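# Planner and perception catch-up, June 27, 2018

Okay, my turn on notes, so blame me for the spelling. Present: me, Recep Kahraman, Tayla Halliday, plus two from Plirivwood on the phone (the line kept dropping, sorry if I missed you).

**Planner logs**

Recep went through the push runs from the Mikedix branch. We have 1,520 logged now, and the new format loads way faster, yay! He found that the planner still asks for a fresh path every time the tracker twitches, even when nothing has changed on the board. He wants a dead band on block pose, 5 mm to start. I said that felt tight, Tayla said try it and see, so we're trying it.

**Language commands**

Long talk about "next to" and "in line with". The parser handles the first one fine and makes a mess of the second, mostly when the line isn't straight. Tayla would like to fit a curve through the block centers and hand that to the planner as one thing. I love this idea but I don't want it in before the Plekberg demo in November. Agreed: separate branch, no merging yet.

**Perception**

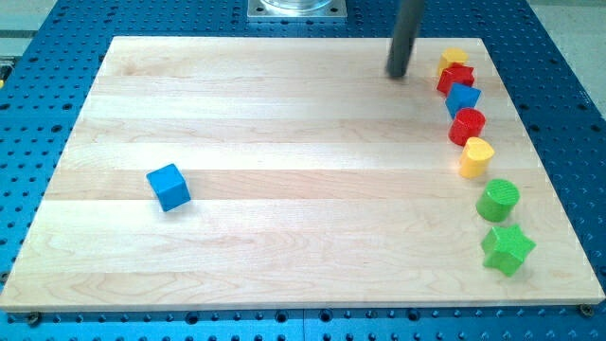
Color labels are in good shape, shapes less so. Cubes and cylinders of the same color still get swapped in the tracker when they sit close together, and I spent most of Monday chasing one swap that was my own off-by-one (argh). Recep asked if we could run the shape head at 20 Hz and leave the color one at 60. Fine by me, as long as the timestamps get fixed first!

Tool shadow on the board: Tayla's mask goes in this week, behind a flag.

**To do**

- Recep: dead band, and rerun the replay tests
- Tayla: shadow mask, start the curve branch
- Me: timestamps, then the shape head
- Plirivwood: send us the Dumitrescu calibration script again, the attachment was blank

Same time next week, and Tayla has the notes.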